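The half pint deserves better

I have been drinking in pubs for 27 years, and for most of that time I ordered pints without thinking. A pint was what you had. If you asked for a half, somebody at the table would ask whether you were driving. Over the past couple of years I have gone over to halves almost completely, and I think more people should, and I think pubs should make it easier.

The case is simple. Most of the pubs I like have five or six cask beers on. In an evening I can manage three pints comfortably, four if there is food. That means I go home having tried half the bar at best. With halves I can try all of it and still catch the last bus.

The second reason is condition. Cask beer varies from one pub to the next and one day to the next. I had a pint of mild in Denley on a Wednesday in May that was as good as anything I drank all year. I went back the following week and the same beer was tired and flat, and I had a whole pint of it in front of me. You can take it back, and a good pub will change it, but plenty of people don't like to make a fuss over beer that is dull but not off. They drink it and don't come back. With a half it costs you ten minutes and you move on to something else.

Salim Rashidi, who I have been going round pubs with for longer than either of us likes to admit, does not agree with any of this. His view is that a beer needs a full pint to show itself. The first third you are getting used to it, the middle is where you judge it, and the end tells you whether you want another. He has a point with some beers. A plain bitter at 3.8 percent can seem like nothing much in a half and then grow on you. My answer is that if I like the half I can order another one. He says it isn't the same because the second one is a fresh glass. We have had this argument in at least 16 pubs and neither of us has moved.

Where I do have sympathy with the pint drinkers is on price. Too many places charge more than half the pint price for a half. At the Corkcombe Arms it was 20 pence over, and when I asked why, I was told it was the way the till was set up. The Beddoe charges exactly half and has thirds as well, at exactly a third rounded down. It also has a handwritten board with the strengths on it, which I would put up with a lot of bad carpet for. 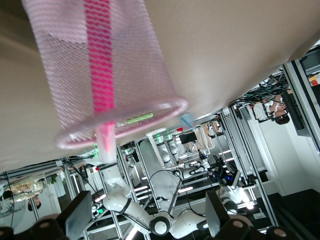
Then there is the glass. A pint gets a decent glass, often a branded one. A half gets whatever is at the back of the shelf, and it is often still warm from the washer. I don't need a stem or a handle. I would like it to be cool and clean, and I would like it to be filled properly, because a short measure hurts more when there is less to start with.

Rhydian Eynon ran a pub for years before he gave it up, and he told me the trouble with halves from his side of the bar is time. Two halves take twice the serving of one pint, twice the washing and twice the trips to the table to collect. On a quiet afternoon it makes no difference. On a Saturday night with people three deep it does. I accept that, and I don't go in on a Saturday night and ask for six different halves. But he also said his halves drinkers were the ones who asked what was coming on next, and who turned up when it did. A cask that sells in two days is a better cask for everyone, and it was those people who got the odd ones moving.

I should say something about festivals, as this is where the half won years ago. Put 200 beers in a hall and hardly anybody bothers with pints. The same people who wouldn't be seen with a half in their local will walk about with one all afternoon quite happily. Salim does it too. He says a festival is different. I have asked him how and I am still waiting.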